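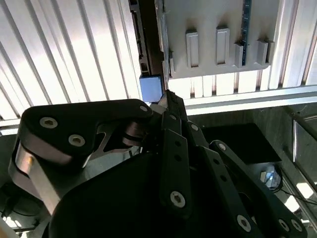
Grey plate and its row of tabs from underneath, with the small blue block at the corner.

Desktop strip-down, Hultcombe workshop

Notes from the bench in February, when we were working through the desktop towers that came over from the Ponness office. There were 87 of them on the pallet list. Most were the same black case with the same layout inside, so the same steps do for nearly all of them.

Notes are by Eoin Dunne, with corrections from Bernadette Mac an tSaoi, who knows the drive cages better than I do. Click any picture for the larger version. The asset numbers are kept in Flumen under the Scanlon batch, so please look there before emailing to ask where a particular machine has gone.

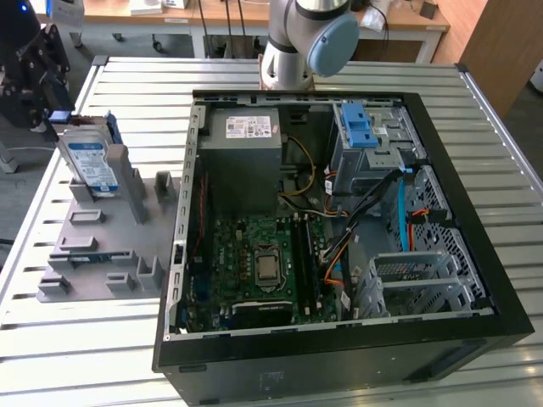 Tower on its side with the panel off. Hard disk standing in the grey tray on the left.

The power supply is at the top left of the case, label upwards. We like to have that label in view from the start, as the details go on the sheet before anything is unplugged. The green board sits below it with the processor near the middle and the memory slots to the right.

The drive in the tray is a 3.5-inch one with a blue plastic carrier tab. The tabs are worth keeping with the drives. Nuala Cronin has a box of spares in the store, but they come from several different cases and the fit is hit and miss. If a tab has snapped, write it on the sheet and leave the drive upright in the tray with the others.

The slatted table has been good for this job. Screws do go down between the slats, and the answer is to use the dish. Donal Ó Néill swept out underneath at the end of the month and got 11 back, most of them the short ones that hold the side panels.

A few notes on the cables. The yellow and black wires come from the power supply. The light blue one down the right-hand wall is SATA. Pull it by the plug and not by the lead - the catch on this type is stiff and the lead gives way first. Orange cables go back in the bag for the same machine. We had a muddle with those in the first week and Sebastião Sampaio spent an afternoon putting it right.

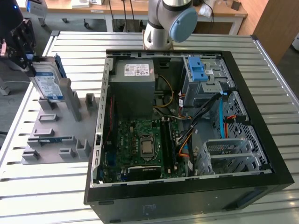
Once the drive is out, the bracket at the bottom right can be checked for bent edges. Run a finger along the slots, gently. A bent one will stop a new drive going in straight, and it is much easier to sort out while the case is open and lying flat. Bernadette uses the wide flat pliers with a bit of cloth in the jaws.

The processor stays in its socket unless the board is being scrapped. With no cooler on top it is easy to knock, so keep tools to the other side of the case and don't rest memory sticks on the board. Old paste comes off with a dry cloth first and then the wipes from the blue tub.

The expansion card along the lower edge of the board comes out last. Some of the batch don't have one. Cards go in the antistatic bags, one to a bag, with the asset number on the outside in marker. Please write it before the card goes in. Pressing on a full bag with a pen is how we lost two.

Rear slots get a soft brush from the inside and then the small vacuum. Side panels are stacked by the door with card between them, painted faces together.

The batch total for the year, with Ponness added, is 3,352 items logged, of which 718 are drives. Donal has the full list and can send it as a spreadsheet.

Next set of pictures: refitting the drives and closing up the cases.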